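Equipment > Humanoids > Planning and Budgets

What to Pay For Before the Robot Arrives

A full-size humanoid is the largest single line in most first-year automation budgets, and for that reason it gets the most attention. At Clakham, a contract test shop with 74 employees, the planning group spent its first two months on a different line: simulation. The group wanted to know how much of the work could be settled on a workstation before it signed for hardware.

The plan divides spending into three blocks. The first is software seats and compute. The second is building scenes and tasks. The third is the robot itself, with spares, shipping and floor preparation. Money for the third block is held back until the first two have produced a task list that the shop floor will sign.

Scene work is quoted by the room. Javine, the vendor Clakham chose, charges $3,000 for a furnished interior with collision shapes on every fixed object. Small props are billed separately, and changes after acceptance cost $400 each. The group bought one interior and reused it for all seated and reaching tasks.

Seated work was included at the request of the assembly side, where much of the bench work is done from a low stool. A seated robot has its own knees in its work area, and the space left for the hands is smaller than the reach figures on a data sheet suggest.

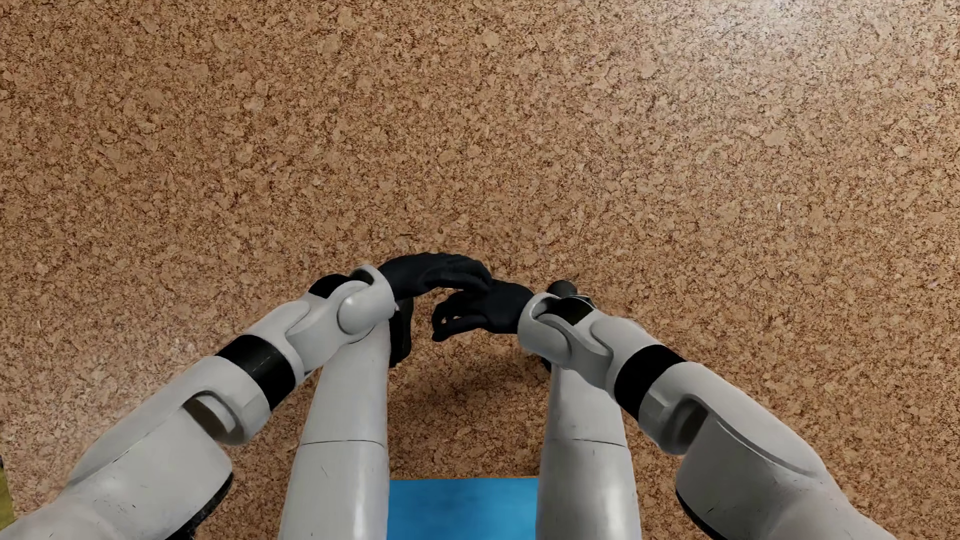 Looking down past the forearms in the simulated room. The hands meet over the space between the legs.

Reach tables are usually measured with the robot standing and both arms clear. Buyers should ask for a seated table, or build one in simulation and check it against the joint limits in the vendor's model file. The file should carry a version number that matches the hardware on the quote. Clakham received two quotes, one from Arnuten and one from Roussel, and only the Arnuten package had a matching file. Roussel supplied one in September, after a written request.

Views from the robot's own position are needed for camera planning. They show how much of the picture the arms take up in a given pose. Room views are used to check posture, foot placement and clearance to furniture. Both should be included in the scene price, and the contract should say so.
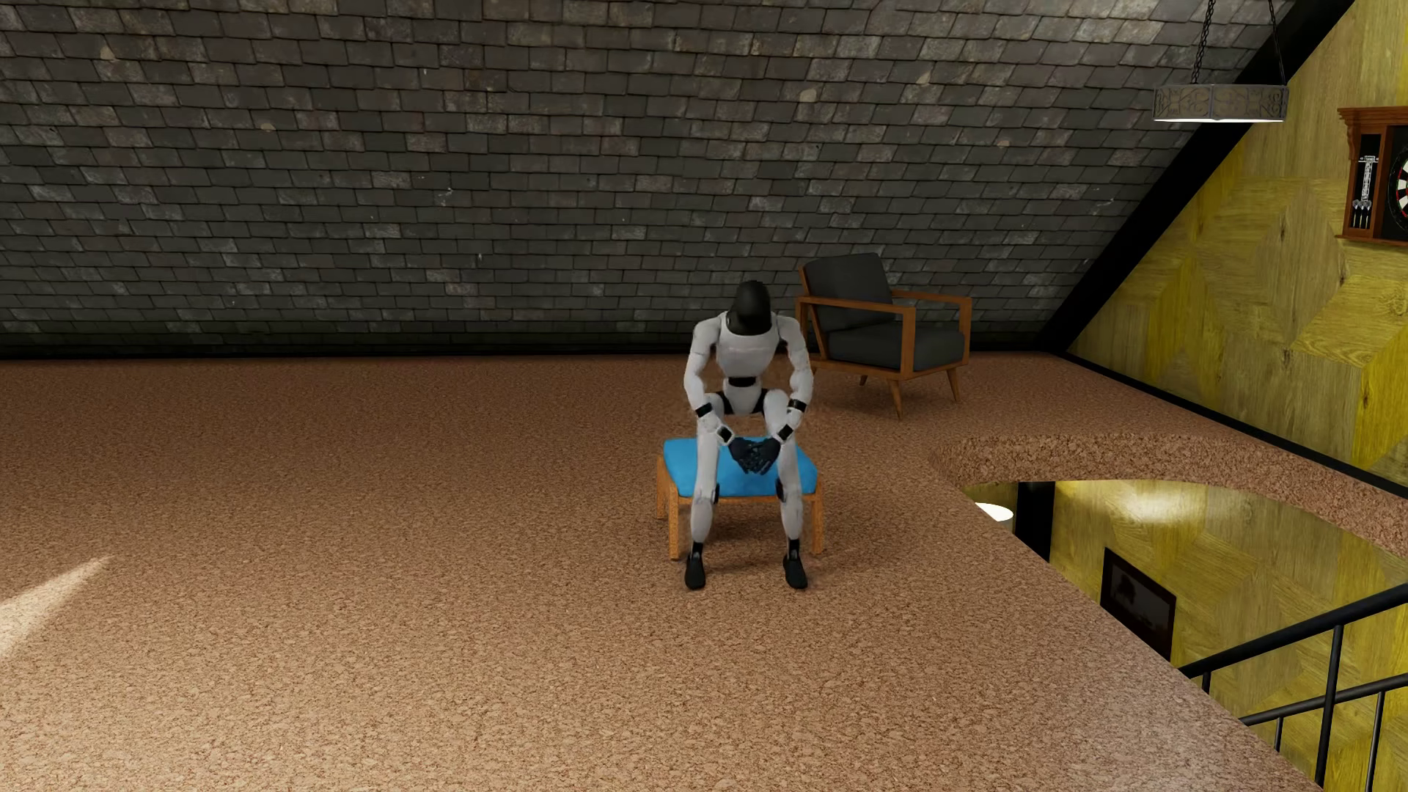
Seated pose, room view. Both feet are flat on the floor and the hands are together in front of the stool cushion.

Compute is easy to underbudget. Clakham set aside 500 hours for the first phase and split them between pose checks and contact runs. Contact runs use far more time per task, so they are scheduled overnight and reviewed at the Wednesday meeting. Unused hours do not carry over under the Javine contract.

Simulation does not replace acceptance testing. Friction values, cushion stiffness and cable drag are estimates until they are measured, and the hardware block should include time for measuring them. The group also kept a reserve for hand spares, priced per side, with lead time written into the order.

The hardware decision is still open. The remaining item is the service agreement, where the two quotes differ on who pays return freight for a failed joint.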